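The Carrot Incident

The fault report runs to one line. Under "Description of failure," someone at Jovholm typed: "Would not let go of carrot." Under "Severity," after what I like to imagine was a long pause, they put a 4.

Jovholm's scale goes to 5, and 5 is reserved for injuries. A 4 means the machine did something it was told to stop doing, and kept doing it. Until February, the company's grocery-handling robot had never earned more than a 2, and that was for a yogurt.

The carrot was a toy. Most of the produce in the Jovholm test room is. Real vegetables wilt, roll under things and have to be bought again, and the engineers found early on that a robot learning to stock a shelf will go through a bag of real carrots faster than a horse. So the room has pretend groceries, a shelf, a table, and an arm that spends its working day taking things from one and putting them on the other.

On the afternoon in question, the arm picked up the carrot, swung it over the table and declined to release it. The operator pressed the software stop, the polite one, which asks the arm to finish up and hold still. The arm kept going. It carried the carrot back the way it had come, paused, and set off for the table again.

"It looked like somebody walking around the house with their keys in their hand, looking for their keys," says Giuliana Cuadros, who runs testing at Jovholm and was eating a late lunch two rooms away when the shouting started.

It made 12 trips. On the last one the operator hit the red button on the wall, the impolite one, and the power went off. The grip on this model is designed to hold when power is lost, so that nothing gets dropped on anybody's foot. The carrot stayed where it was.

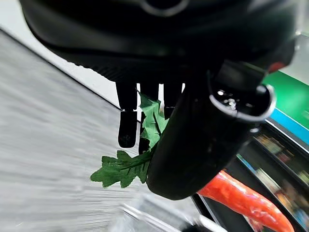

What had gone wrong took almost a month to pin down, and the first three theories were all wrong in instructive ways. The first was that the fingers had jammed. They hadn't. Moved by hand, they opened and closed like new. The second was that a sensor had died, and the sensor was fine. The third, put forward with some heat by a contractor, was that the operator had pressed the wrong button. The operator had a good deal to say about that, and the contractor has since apologized with doughnuts.

The answer came from Ashwin Ramasamy, a software engineer who had been hired to work on something else entirely. He noticed that the leaves were the trouble. The carrot's green top is springy, and when the fingers began to open, it pushed outward and stayed in touch with them. The robot felt something against its fingers and concluded that it still had a carrot. Since it had a carrot, the release had failed. Since the release had failed, the rules said to grip again, go back and retry.

That accounts for the loop. The stop button is the part that earned the 4. A polite stop, in the version of the code then running, waited for the current task to finish before it took effect. The current task was putting down the carrot.

"You can see how each piece made sense to the person who wrote it," Ramasamy says. He wrote none of the pieces, and he says this with the serenity of a man who wrote none of the pieces.

It would be easy to file the whole thing under comedy, and the office has. There is a mug. But Cuadros has no patience with the idea that it didn't matter. The same arm, running the same code, was due to start a trial in the stockroom of a supermarket, where people would be reaching past it for boxes. A stop button that waits its turn is a decoration. She pulled the trial the same evening and spent the next morning explaining to her bosses that their launch had been postponed by a plastic vegetable.

The polite stop now interrupts everything, whatever the arm thinks it is in the middle of. The retry rule gives up after the second attempt and calls for a human. Before the trial went back on the calendar, Cuadros had the team run 2000 pick-and-place cycles with the leafiest items they could find, hitting the stop at bad moments on purpose. They turned up 31 more faults, most of them small, one of them involving a fake leek that she'd prefer to discuss after it's fixed.

The original carrot is still in rotation. The operator asked for it to be retired and was overruled.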